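From the Noltside Neighbors newsletter, April

My Year With Somebody Else's Table

So I finally refinished the dining table, and I've been asked to write it up, mostly by people who had to hear me complain about it at potlucks. Get a coffee, I'm going to ramble.

The table came out of a house over in Jistcombe. The listing said "solid, heavy, some marks," and the price was $80, which I talked down to $50 by standing in the driveway looking doubtful. I was very proud of that for as long as it took to find out it wouldn't fit in my car. Bereket Ayele drove over with his truck and two moving blankets and would not take gas money, so he got a lasagna.

The marks were mostly rings. Whoever had it before me did not believe in coasters! There was also a spot of purple nail polish and a long scratch down one side that I was sure I'd have to live with. I put a tablecloth on it and did nothing for months. I bet half of you have a piece of furniture in exactly this condition.

What got me moving was Tsion Moges and her Saturday-morning energy, which she has every day of the week. She used to do repair work at the Gautier shop before it closed, and she came for dinner, lifted the corner of the tablecloth, and said, "Oh, you could fix this." I said I couldn't. She lent me her scrapers anyway.

The old finish came off slower than I wanted. I tried a stripper first and hated the smell, even with the garage door up, so after one leg I went to scraping by hand. You hold the scraper with both thumbs and bend it a little and pull – it's oddly pleasant once you quit fighting it. Then sanding, with the grain, going up through the grits. Do not skip one because you're bored. I skipped one because I was bored and had to go back and do the whole top again.

For the finish I used Vuvwood oil, thin coats, wiped off after fifteen minutes. I put the first coat on too thick and it stayed tacky for two days, and the cat walked on it. Second coat much better. Third coat, I kept going out to the garage at eleven at night just to look. 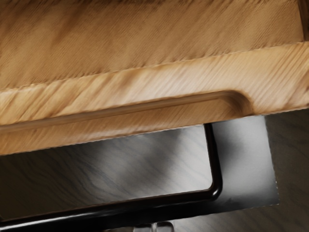 Honey-brown wood, streaks and all.

People ask about the darker blotches in old wood and whether to bleach them out. I went back and forth on my own table and left them. Tsion says they usually take more out of you than they're worth, and I like a table that looks like people have eaten at it. If yours bother you, test something on the underside first, and give it a full day before you decide you've ruined it (or haven't).

One thing I'd do differently is the edges. I ran the sander over one of them without thinking and flattened a curve that should have stayed round. You can feel it if you sit on the window side, so that's where I sit. Do edges by hand with a folded piece of paper.

Oh, and put your rags out flat to dry, outside, away from the house. Oily rags bunched up in a pile can catch fire all by themselves. I knew that in a vague way and still had a wad of them in a bucket until Bereket came by and gave me a look.

I have most of a can of oil left, plus a stack of sandpaper in the finer grits, if anybody on our end of the street wants to try a side table or a stool. The scrapers are Tsion's so you'll have to ask her. Next up for me is the set of chairs, two of which wobble, and I have no idea what I'm doing with glue. If you do, come over. I'll feed you.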